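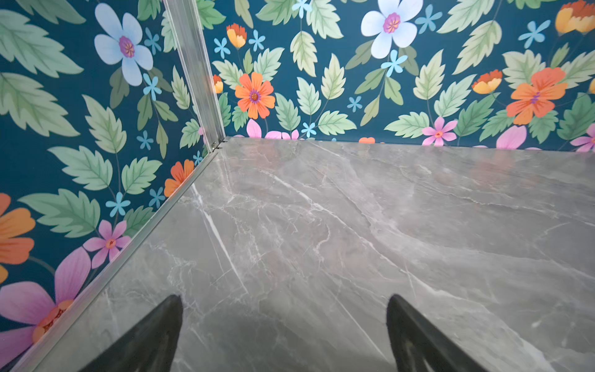

2 min read

Moving a Skometti save to a new console

Skometti keeps its save data in two places: the local profile and the Clestia cloud slot. The cloud slot holds story progress only. Photo mode shots, custom button layouts and ghost laps stay on the old console unless you export them.

Before you start, update the game on both consoles and free up 600 MB on the new one.

1. On the old console, finish or quit any race in progress. A suspended race blocks the export.
2. Open Options, then Profile, then Export All. Pick a slot from 1 to 7.
3. Wait for the code. It has eight characters and expires after 38 minutes.
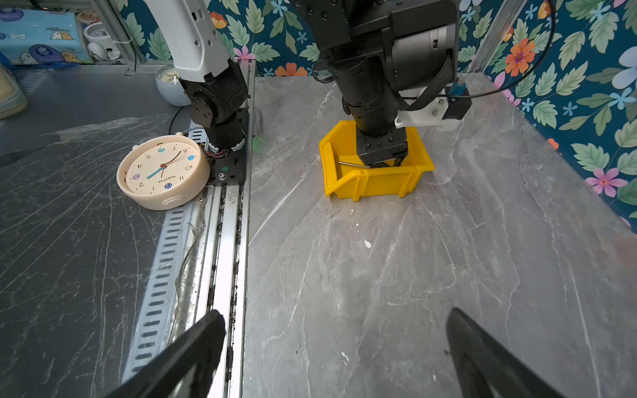 4. On the new console, start the game and stop at the title screen. Do not create a profile — the import will refuse to overwrite one.
5. Hold both shoulder buttons, choose Import and type in the code.
6. Restart the game once the progress bar closes.

If the import stops with error 2, the two versions do not match. Update again and ask for a new code. Ghost laps recorded before the October patch will show in the list but cannot be raced.

Thanks to Reet Bite for testing the button layout transfer.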